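Humanoid stalls for seconds before reaching for the file organizer – planner or perception?

Asked in Manipulation / Software
Tags: motion planning, planning scene, point cloud, whole-body

I'm working on a book shelving task with a full-size humanoid. It has to pick a book from the stack on the standing desk, turn to the back table and put the book in one of the slots of a file organizer. Walking is off for now, the feet stay where they are and only the waist and arms move. The robot hangs on the safety line the whole time. Setup:
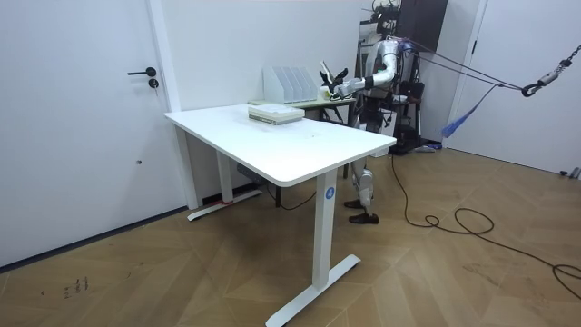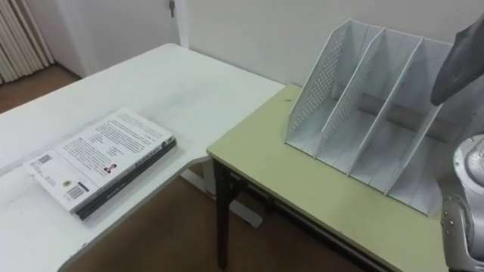
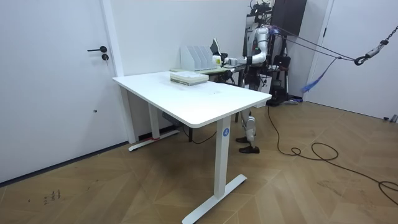

The software is Skirklow for planning and Luslow for the perception side. Luslow takes depth from the head and publishes an occupancy map, and Skirklow reads that map as the collision world. Control is the stock whole-body controller, which I haven't touched.

The reach to the books plans without trouble. The reach to the organizer is the problem. The planner either returns nothing or comes back after several seconds with a path that swings the elbow up and out for no reason I can see. In the log I get this over and over:

start state valid
goal state in collision: link r_finger_2 / octomap
retry 71 of 71, giving up

The goal pose is above the slot with the fingers pointing down, so there should be plenty of room. If I turn the occupancy map off and load the two tables as plain boxes, it plans in under a second every time. I don't want to run without the map because people move things on the back table.

What I have tried:
Raised the planning timeout from 2 to 10 seconds. More retries, same result.
Switched to a different sampling planner. Slightly worse.
Turned the collision padding off completely. It plans more often, but I don't trust it.

Is this a planner setting or is the map wrong? Map resolution is 3 cm.

– Analyn Yap

Answer 1 (accepted)

It's the map. The line that matters is "goal state in collision". A planner can't fix a goal that is already invalid, so a longer timeout only makes you wait longer for the same answer.

Two things are probably adding up.

First, the resolution. A file organizer is thin panels with narrow gaps. At 3 cm a panel a few millimeters thick becomes a wall a full cell wide, sometimes two if it falls across a cell border. With slanted panels it is worse, as the slant turns into a staircase and each step eats into the slot. After that there isn't much slot left, and the space right above it gets marked too.

Second, check your self filter. If the head camera can see the hand when it comes in over the organizer, any finger points that the filter misses go into the map as obstacles. The robot then collides with its own old hand. This also explains the strange elbow path, which is the planner going around leftover cells.

To find out which one you have, put the arms at the sides, clear the map, let it rebuild, and test the goal pose with a collision check only, no planning. If it is valid now and goes bad after one reach, it is the self filter. If it is bad from the start, it is the resolution.

For the filter, increase the padding on the hand and forearm links in the Luslow filter config. That is a separate number from the collision padding in Skirklow, and people mix them up. Also look at the time stamps. If joint states reach the filter late, it removes the hand from where it was and leaves the hand where it is.

For the organizer, I would not try to plan from voxels at all. Fit a mesh, add it as a known object, and cut its volume out of the map. You keep the map for everything else on the table. We load the CAD model and align it with ICP, capped at 1,000 points after downsampling, and that is enough for a thing this size.

Put the collision padding back on when you are done.

– Oldřich Kollár

Comment from Analyn Yap:
Ran your test. Valid after the clear, invalid after one reach. I counted 291 occupied cells left behind where the hand had been. Joint states were 80 ms behind the depth images. Fixed the sync and raised the filter padding, and the goal is valid most of the time now. Will do the mesh next, the slots still look too narrow in the map.

Comment from Oldřich Kollár:
80 ms is plenty to cause it. Slow the last part of the reach down too and see if the remaining failures go away.

Answer 2

Try a resolution of 1 cm. It worked for me on a different arm. It does use a lot more memory.

Answer 3

Had something close to this with Statach and not Skirklow, so the names of the settings will differ. In our case the map never cleared behind the hand – cells were only freed when a ray passed through them, and with the head held still no ray ever did. We made the head look down at the table for a moment before each plan and called the clear service on a small box over the goal. Crude, but it has been running that way since March.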